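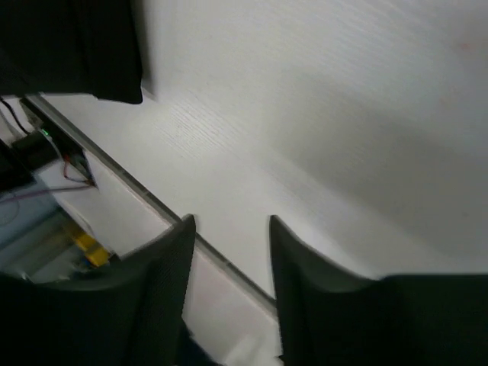
Wrist Camera Views Should Be Part of the Acceptance Test

Tùng Phí

Most written rules for small manipulation cells deal with force, speed and reach. They say how hard an arm may press, how fast it may move near a person, and where the stop button goes. Very few say anything about what the wrist camera must be able to see before the cell is allowed to run. I think this is a gap, and I think it can be closed with a short rule that any shop could apply.

My argument comes from the cell procedure we use at Pemmont, first drafted by Eftychia Stergiou. The original draft had 71 checks. One of them concerned the camera, and it read "image present." A cell passed if the video stream arrived. By that standard a lens smeared with grease passes.

A useful rule would start with the fingertips. Both tips must be inside the view at every opening width, and the gap between them must show the surface behind it. Blur on the fingers themselves is acceptable. They sit close to the lens, and a camera focused on the work will not hold them sharp. What matters is that the inner sides can be told apart from the background. Black fingers over a white table meet this easily. Black fingers over a black part do not, and the procedure should require the check to be made against the darkest item the cell will handle.

Second, the table surface. White tops are popular for their contrast, but a smooth white top also returns reflections and carries soft shadows, and both move when the arm moves. A grasp detector that treats a shadow edge as an object edge will fail at certain wrist angles and work at others, so the fault looks random. The rule should call for a pass over the bare work area, with the room lights as they will be in use, and a log of every false detection. Our limit is 5 in 200 views. Craig Lamont has argued for zero. I consider that impractical for a surface that is allowed to age.

Third, cables. Power and signal leads for bench equipment tend to collect just past the table edge, where the written work area stops and the arm's reach does not. Cable color is no help unless the color code is posted. I would require that any loose loop within finger reach of the table edge be tied down or covered, and that the covered state be recorded in the cell file. Powered devices in the same strip should be treated as obstacles and entered in the collision model, even when the planned path never goes near them. Planned paths change more often than collision models do.

The usual objection is cost. Jean Sutherland, who runs the cells at Clarkavlow, put it to me in April that a camera check adds setup time to every changeover, and that operators will sign the form without doing it. The second point is fair. A check with no stored result invites that. The answer is to store the views with the form. The last full set at Pemmont came to 649 images, small enough to keep indefinitely.

A weaker objection is that the software vendor should handle all of this. Vendors test on their own benches. They cannot know the finish of a customer's table or where the power supply ended up.

I would not extend the rule to image quality in general. Resolution, frame rate and color accuracy depend on the task and belong in the task sheet. The acceptance test should stay with three items: fingers, surface, and whatever lies past the edge. The next revision of our procedure is due for comment on 2021-04-29, and the camera section has been rewritten on these lines. Jean McIver is collecting the comments.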